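Plollura opens its training rooms to visitors for a day

October 2026

Plollura held an open day at its building on Salgado Street this month and let the public watch its humanoid robots practice housework. The doors opened at 10 in the morning and closed at 4. Admission was free, but visitors had to book a time slot, and all 80 places were gone well before the day.

The company moved into the building in June. Before that it was a furniture showroom, and the layout has been kept. The rooms that once displayed beds and sofas are now set up as small apartments where the robots practice, each with its own furniture and appliances. Visitors were taken through in groups and watched from the doorways or from a strip of hallway marked off with tape.

Each group began with a short talk in the front office. Staff went over the plan for the day and asked people to keep their voices down, stay behind the tape and leave bags on the rack by the entrance. Flash photography was not allowed. Children under 12 had to be with an adult, and a few families came, mostly to the later slots when school was out.

The tour covered three rooms. In the kitchen, a robot took cups from a rack and put them on a shelf. It paused for several seconds before each cup, and one visitor asked if it had stopped working. The operator said the pause was normal and that the machine was choosing where to put its fingers. In the second room, a robot folded hand towels at a table. It finished four towels during one group's visit, and had to start one of them over after the corner slipped.

The bedroom drew the most questions. The task there is cleaning off a bed: small items of trash are left on the mattress, and the robot has to clear them with a dustpan and brush, one in each hand. Anything in the pan then goes into a basket on the floor. The company calls the exercise Coria and has been running it since the summer.

Staff said the job was picked for a plain reason. It needs two hands doing different things at the same time. The pan has to stay flat and still while the brush moves, and a mattress gives under pressure in a way a table does not. If the pan is pressed too hard, the fabric bunches up in front of the lip. If it is held too lightly, small items slide under it.

Getting the pan to the basket is the other hard part. The robot has to lift it, turn and step without tilting it. In the first weeks of the exercise, according to the company, most failed runs ended on the floor between the bed and the basket. The tally on the office wall stood at 1,687 recorded runs on the morning of the open day. Failed runs are kept and counted along with the good ones.
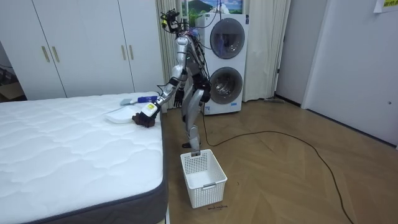
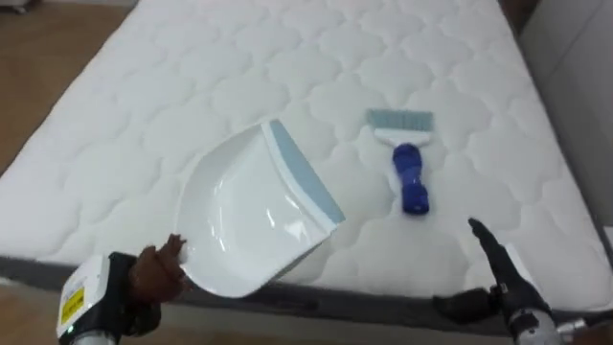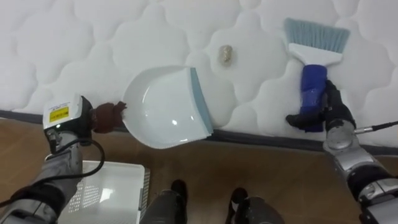
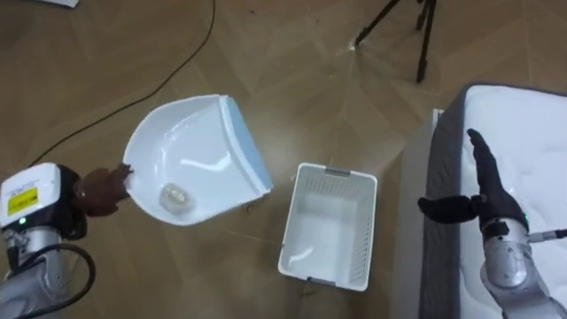 Questions were taken after each tour. Several people wanted to know how much of what they had watched was the robot's own doing. Staff said it depends on the room. The towel folding was run entirely by the control software, which is called Clikden and was written in-house. In the bedroom and the kitchen an operator can take over at any point, and did so a few times during the day. A lamp in the hallway was switched on whenever that happened, so that visitors would know.

Others asked about speed. A person can brush off a bed in well under a minute. The company said its robots are a good deal slower and that speed is not being worked on this year. The current goal is 100 bedroom runs in a row without anything being dropped. The best streak so far is 26.

Price came up in every group, and the answer was the same each time. Plollura has nothing for sale and has not set a date for a product. It plans to lend a small number of machines to homes for trial periods once the streak goal has been met. A sign-up sheet for people who might want to take part was left on the front desk. Those who sign up will be asked about stairs, pets and the kind of flooring they have.

Safety was another common question. Visitors were shown the stop button that each operator carries, and one was pressed as a test in the towel room. The robot there held its position with a towel still in its grip, and it was started again a minute or two later. The company said no one is allowed inside the tape during a run, including its own staff, unless a second person is standing by with a button.

Reactions in the hallway were mixed. One retired nurse said she had come because her sister has trouble bending and finds making up a bed the hardest chore of the week. She thought the machine was more careful than she had expected, and too large for her sister's bedroom. A man who had brought his two sons said the boys had hoped to see it run or jump, but they stayed at the bedroom door longer than at any other stop. Another visitor said she would want it to be quieter.

A neighbor from across the street asked about deliveries, which have at times blocked the shared driveway. The company said trucks have been told to use the rear entrance and gave her a phone number to call if it happens again.

Coffee was served in the front office until closing. A table there held spare fingers and a hand with its cover taken off, and visitors were allowed to pick up the parts. The hand was popular with the younger visitors, who could bend each finger by pulling on a cord at the wrist. Staff said the fingers wear out faster than any other part and are changed often.

The company intends to hold open days twice a year. The next one is planned for spring, with more slots and a fourth room, a bathroom that is being fitted out now at the back of the building. Booking will again be through the company's website, and people who were on the waiting list this time will be contacted first. The building has step-free access from the rear parking lot. Visitors who need it should say so when they book, as the rear door is kept locked during the day.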